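Section 4: Recording demonstrations by remote control

Read this section before you open the recorder. It replaces the old quick-start sheet, which promised good results from a handful of runs and did a lot of damage. Revised 6/23/20 by Senan Tully for the Fosberg arm and the Keane hand controller, used with the Wetdale practice room.

What the method can and cannot do

You move the hand controller, the arm follows, and the software stores both the camera view and your movements. Later the Itberg trainer tries to copy you. The sales pages call this "teaching". You may find that word generous. The trainer copies your hesitations as faithfully as your good moves, and it has no idea which was which.

If your task always starts from the same spot with the same object, a fixed program will probably serve you better and take an afternoon. Use demonstrations when the start position changes from run to run.

4.1 Before you start

1. Plug in the hand controller and wait for the light to stop blinking.
2. Load the practice room. Do this even if you have the real arm beside you and are keen to get on with it.
3. Check that the wrist view is live. Move the controller a little from side to side and watch the worktop shift. If the view lags behind your hand, close other programs and try again.
4. Open the gripper fully, then close it, then open it again. The recorder takes its idea of "open" from this step. If you skip it, every later run is stored with the wrong finger values, and there is no warning.
5. Set the recording limit. The factory setting is 1000 steps, and we have seen no good reason to raise it. A run that needs more is usually two tasks pretending to be one.

Note: the practice room is a simulation. Its floor tiles and stone-look worktop are there so that the view is not blank. A policy that does well over that worktop has shown you it can do well over that worktop.

4.2 Recording a run

1. Bring the arm to a height where both fingers can be seen over the worktop. Keep them open.

2. Pause with your hand still, then press Record. The pause matters. If you press Record while moving, the stored run begins with a jerk.

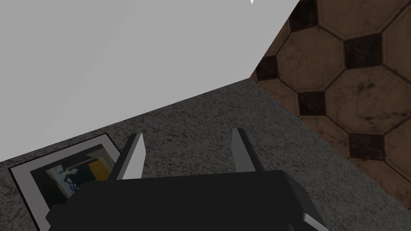 3. Move in towards the object in one steady path. Avoid swinging the wrist to get a better look. You can lean and squint at your own screen, but the arm's camera travels with the wrist, so every glance you take with it becomes part of the lesson.

4. Line up the fingers before you go down. Correcting sideways at the last moment works well enough for a person and is copied badly.

5. Close the gripper, count a slow beat, and lift.

6. Set the object down, open the gripper, back away, and press Stop.

7. Choose Keep or Discard straight away. Do not leave this until the end of the session. Your memory of which run was the poor one will be wrong.

Caution: Discard cannot be undone. Keep cannot be undone either once the batch has been sent to the trainer, whatever the menu suggests.

Caution: with the real arm, stay clear of the full reach while the controller is live. The stop button on the hand controller is a software stop. Use the red button on the base if you need the arm to stop for certain.

4.3 Checking what you recorded

Play back every run at normal speed. The progress bar turning green means the file was saved and nothing more. Look for the following:

- long waits in the middle of a move
- fingers that close before they are level with the object
- the wrist view drifting off the worktop
- runs in which the object ends up in the right place by luck

The last kind causes the most argument. Our advice is to throw them out. The trainer counts them as successes and will try to repeat the accident.

4.4 How many runs?

We would like to give a figure and do not trust any we have been given. Record a batch, train, test from start positions you did not use, and see. If the results are poor, look at the runs before you add to them. In August we had more than 2 batches fail for the same reason, a skipped step 4 in section 4.1, and extra recording only made the files bigger.

If two people are recording, agree beforehand which side to approach from. Mixed habits tend to produce an arm that heads for the middle and misses on both counts.

For moving a trained policy from the practice room to the real arm, go to section 5. Expect to record again.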